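Início > Casa > Roupa > Arrumação

Pesquisar neste blog
Digite e tecle Enter

Tirar a roupa vermelha do cesto

15 de novembro de 2020

Desde outubro que a roupa se acumulava no mesmo cesto, aquele de borda trançada com alças brancas nos lados. No domingo resolvi tratar só do vermelho. Tenho por hábito separar as peças vermelhas do resto, mesmo as que já foram lavadas muitas vezes, e deixá-las para o fim. O resultado é que ficam sempre para a semana seguinte.

O método é simples. Pego uma peça de cada vez pela gola, levanto até ela se soltar das outras e só depois procuro as mangas. Antes puxava pela primeira ponta que aparecia e vinha tudo embolado.
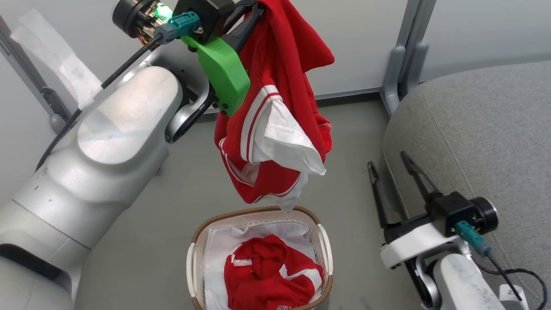
O forro branco do cesto fica sempre no lugar. Já me disseram para o tirar e lavar a roupa vermelha sem ele por perto, mas serve para os fios puxados não prenderem na trama. O forro anterior, da Treltach, durou 3 anos. Este é da Eteo e custou 14 reais.

Com malha grossa é preciso alguma paciência. O tecido pesa, cai para um lado e esconde as costuras. Procuro as listras brancas, que ajudam a perceber onde acaba a manga e começa o corpo. Depois seguro por dois pontos, um de cada lado, e deixo o resto pender antes de levar para a mesa.
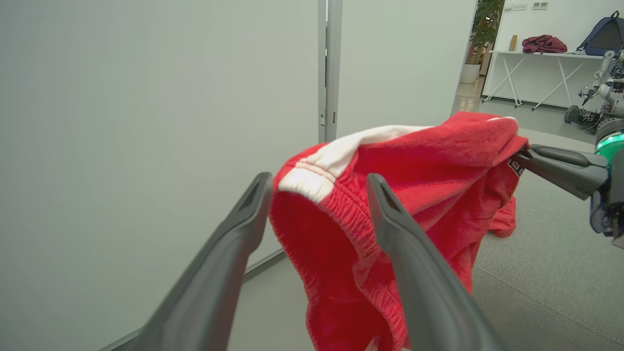
Tempo de leitura: 2 min

Na mesa dobro assim: mangas para trás, laterais para o meio, uma dobra ao comprido e outra na cintura. As peças com capuz levam o capuz para dentro. Não passo nada disto a ferro — o felpudo fica achatado e demora a voltar ao que era.

A vermelha com "BULLS" em letras brancas de contorno preto é a que me dá mais cuidado. O tecido já está manchado de tons mais claros e mais escuros, e não quero estragar a estampa. Lavo do avesso, com água fria e o sabão líquido da Clistley, e dobro com as letras viradas para dentro.
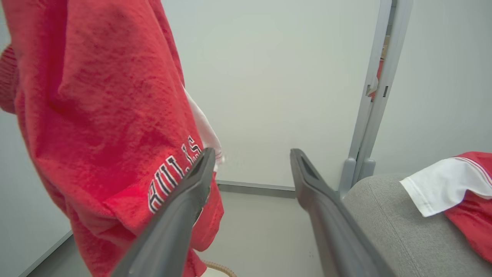 Uso duas prateleiras para os agasalhos. Na de cima ficam os finos, na de baixo os de malha pesada, com a dobra virada para a frente. Pensei em comprar os organizadores da Gudeta, mas medi o armário e a prateleira tem 98 centímetros, que não dão para as caixas que eu queria. Fica como está. Na próxima semana trato das meias.

Postagens recentes
Como lavo o forro do cesto
Meias sem par: o que guardo e o que deito fora
Medir o armário antes de comprar caixas
Sabão líquido ou em pó para malhas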